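4.3 Positioning and leveling the Verkdale height-adjustable table

Before you start, check that both column locks are released and that the foot switch is unplugged. The table weighs 28 kg without accessories, so two people should lift it into place.

1. Set the table on a firm floor, at least 100 mm from any wall or radiator.

2. Turn each foot clockwise until it touches the floor, then give it one more half turn.

3. Place a spirit level along the front edge, then across the middle of the top. Adjust the feet on the low side first.

4. Press down on each corner. If the table rocks, repeat step 2 for the foot that lifts.

5. Tighten the lock nut on every foot with the 13 mm wrench from the parts bag.

Note: On carpet, repeat steps 3 and 4 after one week of use. The feet settle – more so on thick pile.

Tops in the Numcombe range are supplied with the grain running from side to side. Turn the top so that the pre-drilled holes face down and the long edge is toward the user. 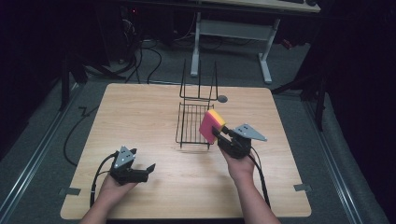 Figure 4-6. Tabletop in use, grain running side to side.

6. Plug in the foot switch and raise the table to its full height of 1,119 mm. Listen for scraping in the columns.

7. Lower the table all the way and hold the switch down for five seconds. The indicator blinks twice when the lower limit is stored.

CAUTION: Keep hands, knees and chair arms clear of the crossbar while the table is moving.

CAUTION: Do not lean on the front edge while the lock nuts are loose.

If the indicator stays red, the two columns are out of step. Lower the table completely, unplug it for one minute and repeat step 7. If the light is still red, see fault code 158 in Section 9.

Care of the top: wipe with a damp cloth and dry at once. Do not use solvent cleaners or scouring pads. The finish can be renewed with Sipos clear oil – one thin coat, left overnight before the table is used again.

Section revised 05/11/2023, G. Nair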